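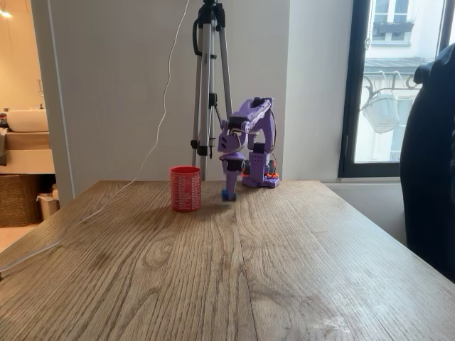
Week 7 is the one where I stop telling you how well hobby servos work and start telling you how they die. Every motor in a small arm has a job it finds easy and a pose it hates, and most of the faults you'll log this term come from asking for the hated pose too often. Look at the purple arm: the forearm is stretched out level at the top, and the wrist and gripper hang off the far end of it with the little blue object at the tip. That is a lot of plastic and motor a long way out from the base, and the shoulder joint pays for all of it. The elbow pays for some of it too, but it's the shoulder we're going to talk about, because the shoulder is what quit on us in May.

Handout for Practical Manipulation, Irnthorpe evening section
14 November 2022

What happened in May

We were running the Pirulton exercise, the pick and place one you'll do yourselves in a couple of weeks. Pick up a small object, carry it over, let it go in a cup, go back, repeat. The plan was 300 cycles overnight. I started it, watched a handful of good ones, felt very pleased with myself and went home. (You can already guess what the safety half of this lecture is about.)

Next morning the arm was lying face down on the table and the log stopped at cycle 60. The supply was still on. The shoulder servo smelled like a hair dryer that's been dropped in a bathtub, and the printed bracket around it had gone soft enough to take a dent from my thumbnail. No fire, no smoke mark, nothing dramatic, but I did sit down for a minute.

Reading the log

I want you to get used to reading a log backwards, so start from the last line and go up. Ours ended with error 409. In the Flindavine controller that's the code for "command refused, joint not where I expected it." I spent most of a morning thinking it was a communication problem – I swapped the cable, I swapped the USB port, I reinstalled the driver. Please don't do what I did. A 409 is the controller complaining about a position, and a position can be wrong for plain mechanical reasons.

If you scroll up from the 409 you find the part that matters. The gap between where the shoulder was told to go and where it went had been growing for ages. Early on it was tiny. Then it got to where you'd see it by eye, if there had been an eye in the room. The controller did what controllers do and pushed harder to close the gap, the current went up, the motor heated up, a hot motor gives you less torque, so the gap got bigger. Round and round. We'll draw this loop on the board and I'd like you to copy it down, arrows and all, as it comes back when we do tuning.

So why was there a gap to begin with? Two things, as far as I can tell:

The horn screw on the shoulder had backed out a little. I found it sitting proud when I took the joint apart. I can't prove it was loose before the run, but I also can't remember checking it, and I think that tells you enough.

My "wait" pose was a bad one. Between cycles the arm paused with the forearm out level and the gripper dangling, and it held that for 7 seconds every single time. I'd picked it since it looked nice and kept the gripper clear of the cup. A servo holding still against gravity is still working. It just doesn't look like it.

That second point is the one people argue with me about, so try it. Put your arm straight out in front of you with a coffee mug in your hand and don't move. Nothing's moving, no work is being done in the physics class sense, and pretty soon you really want to put the mug down.

What the software should have caught

The torque limit was set to the maximum. It ships that way, and I left it. The temperature limit was on, but all it did was write a warning to the log, and a warning in a log at night is a diary entry. There was no check on position error at all. Babaei, which is the little watchdog script you'll find in the course folder, got written the week after. It reads position, current and temperature for each joint, and if any of them stays out of range it moves the arm down to the rest pose and then cuts torque. It does those in that order! My first version cut torque first, and the arm dropped onto the table like a wet towel.

Before you run anything longer than a few cycles

Put a wrench on every horn screw. Fingers don't count.
Pick a wait pose with the forearm folded in close over the base.
Turn the torque limit down until the arm just barely does the job, then come up a little.
Start Babaei first, then your own script.
Check that no wire goes tight at either end of the motion. Wires looping along the segments are fine, wires pulling on a connector are not.
Know where the power switch is and be able to reach it without reaching past the arm.
Stay in the building. If you leave, the arm goes off.

About touching a hot joint: don't, for a while. The case of a stalled servo can burn you, and a soft printed part will bend while you're trying to be helpful and then set that way. Power off, go get a drink, come back.

For next time

Take the May log from the course folder and find the first cycle where you personally would have stopped the run. Write a short paragraph saying which number made you nervous. There's more than one good choice and I'd like us to disagree about it in class. Also bring a small screwdriver if you own one, the lab set is missing its two most useful sizes again.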